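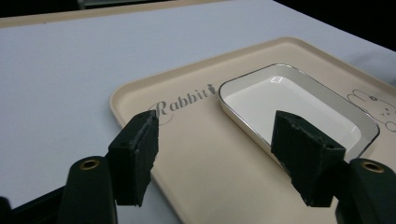 Maricica Radu has set trays at Plarnico for eleven years. The company sends out children's meals to clinics and day care centers from a kitchen building in Flundgate, and her job was the line where the tray, the dish and the cup come together. Since last December part of that work has gone to machines, and Radu spends half of each shift with a pair of gripper handles in her hands, showing them how it is done.

"You put the tray down, you put the dish on the tray, you turn it straight," she said. "Then you do it again. The first week I thought, I already know how to do this, why am I learning it?"

The handles are heavier than a dish. Radu said her wrists were sore until the shift lead, Thảo Lò, cut the sessions down and put a break between them. A full session is now 55 placements, and after that the person on the handles changes over with somebody on the line.

Lò keeps the schedule for both. She said the hardest part was deciding who would do it. Some people asked for it right away and some wanted no part of it.

"I had one person tell me, you want me to train the thing that takes my job," Lò said. "I didn't have a good answer that day. I went and asked for one."

The answer she brought back was in writing. Plarnico agreed that no one on the tray line would be let go through the end of the contract, and that time on the handles would be paid at the higher rate used for machine operators. Masanobu Ebihara, who manages the building, said the line had been short of people on nearly every early shift and that he could not fill the openings.

"We put out 732 trays on a normal morning," Ebihara said. "If two people are out, the rest of them carry it. That was going on for a long time before any robot came in."

The system is called Ternon. It came from a small firm in Chiba, and one of its engineers, Tetsuya Arai, stayed in Flundgate for the first month. Arai said pale dishes on pale trays gave his team more trouble than they had planned for. A shiny rim changes how it looks every time the light moves, and the software would lose the edge.

He also had to be told about the pictures. The children's trays have printing on them, and Radu will not send one out with the dish sitting on an animal's face.

"For Tetsuya it was a tray with a dish on it," she said. "For a kid who doesn't want to eat, the bunny is the whole thing. You leave the bunny alone."

Arai said that rule was in nobody's paperwork. He added it after watching Radu slide dishes over by an inch, again and again, without saying why. The arms now follow it most of the time. She still fixes the ones they miss.

Sadao Fukuda works the far end of the line, where finished trays go into the carts. He is 3 years from retirement and has not touched the handles. He said the arms are slower than Radu but keep the same speed all morning, and that this changed his own work more than anyone expected. Trays used to come to him in bunches, with a minute or two between them.

"That minute was when you talked," Fukuda said. "Now it's tray, tray, tray. It's easier on the back, I'll say that. But I used to know how everybody's kids were doing."

Lò has heard the same from others. She moved two of the stations closer together in the spring so people could talk while they worked, and she said it helped a little.

The pads on the gripper fingers wear down and have to be changed, and that has become a job too. Radu learned to do it from Arai before he went home. She keeps the spares in a drawer with her own labels on it.

Asked if she would go back to the old line, she took a while to answer. She likes the pay. She likes that people call her over when an arm stops — they used to call her over for nothing at all. She does not like standing and watching.

"My hands want to go in there and do it," she said.

The contract comes up for review in December. Ebihara said he expects to ask for a second pair of arms, for the cup station. Lò said she will want the same promise in writing before anyone picks up the handles.

Filed under: Work & Shop Floor | Automation | Food Service

We use cookies to remember your settings and count visits. By continuing to read you accept this. Manage choices

Contact the newsroom | © 2024 All rights reserved | Back to top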